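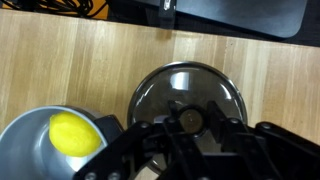
February — owl recorders, first pass through the files

All three Dirnel recorders are back in. One was out at Sultgate (in the hemlocks by the old gate), one on the Grewal woodlot and one on the dike at Varkis. Each ran 11 nights, so 33 recorder nights altogether, dusk to sunrise. Cards copied to the shared drive before anything else was touched. Originals are in the envelope with the site names on them. Please don't reformat them yet.

Clocks: Sultgate and Grewal were fine against my watch. Varkis was four minutes slow when I collected it. I don't know if it drifted or was set wrong. I've left the file names as they are and put a note in the folder. Anyone lining up calls between Varkis and Grewal needs to add the four minutes by hand.

Battery at Grewal was low but still running. The other two had plenty left.

Sorting the clips

Ran the detector with everything above the owl range thrown out. Looked at frequencies up to 3000 Hz, which is more room than we need for great horned and barred and takes in saw-whet with space over it. It gave back 867 clips across the three sites. I've listened to all of Grewal, most of Sultgate and only the first two nights of Varkis.

Grewal first, being the easy one. Great horned pair calling to each other nearly every night, mostly in the hour after dark and again before light. The female is clearly the higher voice of the two and a couple of times they overlap so closely the detector made one clip of both. She drops out toward the end of the run. Could be she's on eggs, could be she moved off a few hundred yards and the mic lost her. I wouldn't write either down as a result.

One barred owl at Grewal, once, around 4 in the morning. Full eight-note call, then a dog, then nothing. The dog shows up a lot at Grewal. It is very good at fooling the detector.

Sultgate is messier. The creek is louder than it was in the fall and it sits right across the bottom of the spectrogram. Great horneds are in there but you have to go looking for them. What I was hoping for was saw-whet, and I think we have it on two nights: steady tooting, even pitch, well up out of the creek noise. Second night is the better one. It goes on for minutes without changing, then stops when a truck comes by on the county road and starts again after.

I went back and forth over whether the first night is a saw-whet or something mechanical. A backup alarm can sit very near the same pitch. Reasons I lean toward owl: the toots are soft at the edges, and the rate wanders a little if you measure a long stretch of them. A backup alarm would be cut square at both ends. Marked it "probable" in the sheet and the second night "yes."

No screech owl at any site so far. Last winter we had one at Sultgate without trying, from the parking area. Not reading anything into that until Varkis is done.

Varkis

Wind. The dike is open on both sides and the foam cover on the mic isn't enough for it. On the first night the detector flagged wind in the cattails as great horned over and over, which explains why the clip total is so high. I would guess most of the pile is Varkis wind. Second night was calm and much better — geese going over, a muskrat or something splashing close in, a heron complaining at first light. One distant great horned from the direction of the Grewal side. It would be good to know if that's the same male, hence the fuss over the clock above.

Things to try at Varkis before it goes out again:

Move it off the fence post and down to the lee side, into the alders. Loses some reach over the open marsh but we aren't getting that reach now anyway.

Double foam, or the fuzzy cover off the old parabolic if it can be found. It used to be in the blue tote.

Gain down one step. The geese are clipping.

Also check the strap. It had worked loose and the unit was turned a good way around from where I set it, so I can't say which direction the mic faced on any given night.

Short-eared owls hunt that marsh some winters, but I wouldn't expect to pick them up this way. They say so little in winter that a person standing on the dike at dusk is still the better tool. Would be worth two of us doing that on a still evening.

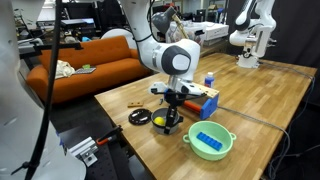
Sânziana Filip listened to both Sultgate nights and is happy with the second one as saw-whet. She is less sure than I am of the first. Her point was that the rate wanders on the recording, yes, but it also wanders on a bird of any kind calling through moving branches with half the notes lost under the creek, so it shouldn't be used as evidence unless the stretch measured is a clean one. She asked for the longest unbroken run of toots from each night, put side by side at the same scale. Fair enough. She also wants "probable" changed to "possible" until that's done, and I've changed it.

She raised something else I hadn't thought of, that the Grewal female going quiet should be compared with the weather. The last few nights of the run were the windy ones at Varkis too. I had been assuming the woodlot was sheltered, and it mostly is, but the male's calls are fainter on those nights as well when I go back and look. So the egg idea gets weaker. Left it in the notes with a question mark.

Still to do

Rest of Varkis, starting with the calm nights. Use the weather log to pick them instead of going in order.

Finish Sultgate. Three nights left.

Pull the two saw-whet runs for comparison. Export them as plain WAV, not the compressed ones, since the compressed ones smear exactly the part of the note we want to look at.

Ask at Grewal whether the recorder can go back on the same tree in spring. They were fine with it this time but said they may be cutting firewood along that edge. If so, the next beech in would do. Stay well back from the pines where the pair has been calling, and no playback at any of the sites this season.

New batteries for the Grewal unit. Reset all clocks from the same phone, at the same time, before they leave the bench. Write the time on the tape on the back of each unit.

Sheet is saved under owls, February. The column called "other" is mine and can be ignored. It's mostly the dog.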